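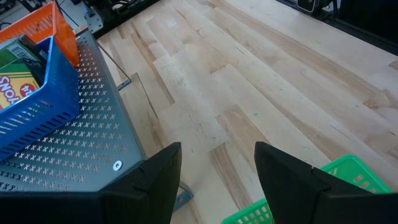
Care of Butcher-Block Work Tables and Sorting Baskets

These instructions apply to all wooden work tables in the Wellow building. Staff and students are asked to follow them at the close of each session and to carry out the full treatment every August.

Daily cleaning

1. Return small parts to storage and empty the baskets.
2. Brush dust from the joints between the strips, working along the grain.
3. Wipe the surface with a damp cloth and mild soap. Standing water must not be left on the wood.
4. Dry with a clean towel.

Baskets

Plastic baskets are washed by hand in warm water. A soft bottle brush will clear the slots. Let each basket drain upside down before it goes back on a shelf or table.
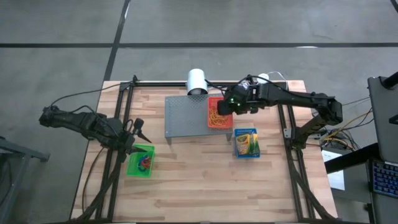
Equipment fastened to a table stays in place during daily cleaning. Wipe up to the rails and brackets with a folded cloth, and keep moisture away from cables. Requests to remove a fixture should be sent to Ramil Mercado, extension 885.

Annual treatment

Sand scuffs lightly with 90-grit paper and remove all dust. Apply food-safe mineral oil with a lint-free cloth, wait 70 minutes, and wipe off the excess. A second coat may be applied the next morning. Tables may not be used until the surface no longer feels tacky.

Metal shelves

Perforated shelves should be vacuumed with the brush attachment, then wiped on both faces. Check that screws and washers are snug. Do not overtighten.

Oil and cloths are kept in the Silden supply room.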